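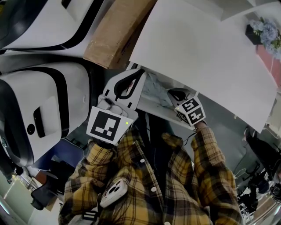 Rónán Moriarty wendet gegen die Auswertung der ersten Erhebung ein, Ablagen in gemeinsam genutzten Arbeitsräumen würden gar nicht nach Inhalt geordnet, sondern nach dem Weg, den man zu ihnen zurücklege. Wer ein Regal beschrifte, halte damit nur einen Zustand fest, den die Nutzer schon wieder verlassen hätten.

Abb. 1: Weißes Regal unter einer großen weißen Tafel.

4.2 Regal und Tafel als gemeinsamer Ort

Der Einwand betrifft vor allem die Räume, in denen Ablagefläche und Schreibfläche an derselben Wand liegen (Abb. 1). In der ersten Erhebung waren beide getrennt erfasst worden. Der Fragebogen sah für Regale die Kategorien »eigene Sachen«, »gemeinsame Sachen« und »ungeklärt« vor, für Tafeln dagegen nur die Häufigkeit der Benutzung. Eine Verbindung zwischen beiden ließ sich daraus nicht ablesen. Für die zweite Erhebung wurde der Bogen im April überarbeitet und um Fragen zum Standort ergänzt.

Einbezogen wurden 16 Räume bei den Firmen Tomov, Flirton und Kavanagh. Die Beobachter notierten jede Nutzung einer Ablage mit Uhrzeit, Dauer und Art des Vorgangs. Insgesamt liegen 2350 Einträge vor. Vorgänge unter drei Sekunden wurden nicht aufgenommen, ebenso wenig das bloße Anlehnen oder das Abstellen von Tassen, obwohl gerade letzteres in den Gesprächen oft als Ärgernis genannt wurde. Die Codierung erfolgte mit dem Programm Nilline, zunächst durch zwei Personen unabhängig voneinander. Abweichungen wurden anschließend besprochen und in einer gemeinsamen Fassung bereinigt.

In Räumen mit einer Tafel über dem Regal wird die obere Ablagefläche anders behandelt als die Fächer darunter. Sie dient als Zwischenablage: Gegenstände liegen dort kurz und werden meist von derselben Person wieder fortgenommen. In den Fächern bleiben sie länger, und ihre Zugehörigkeit wird mit der Zeit unklar. Bei Kavanagh führte dies zu einer Regelung, nach der nicht beschriftete Kartons nach 50 Tagen geöffnet werden dürfen. Die Befragten kannten diese Regel fast durchweg, angewendet wurde sie im Beobachtungszeitraum zweimal.

Für die Schreibfläche selbst ergibt sich ein weniger einheitliches Bild. Bei Flirton standen auf den Tafeln vor allem Termine und Telefonnummern, bei Tomov überwogen Skizzen, die über Wochen stehen blieben. Ein tiefes Regal vor der Wand erschwert das Schreiben im unteren Bereich - die Schrift rückt nach oben, und kleinere Personen weichen auf Zettel aus. Ab einer Regaltiefe von 300 mm wurde dieser Umstand in den Gesprächen regelmäßig erwähnt. Ob er die Benutzung der Tafel im Ganzen verringert, lässt sich mit den vorliegenden Daten nicht entscheiden.

Moriartys Annahme wird durch die Einträge teilweise gestützt. Gegenstände des täglichen Gebrauchs wandern in Richtung Tür, auch wenn ihnen ein anderes Fach zugewiesen ist. Für selten gebrauchtes Material gilt das nicht. Dort bleibt die Beschriftung über lange Zeit gültig, und neue Mitarbeiter richten sich nach ihr. Die beiden Gruppen werden deshalb in Abschnitt 4.3 getrennt ausgewertet. Nicht berücksichtigt sind dabei abschließbare Schränke, für die bei Tomov eine eigene Schlüsselliste geführt wird, sowie Rollcontainer, deren Standort im Lauf eines Tages mehrfach wechseln kann.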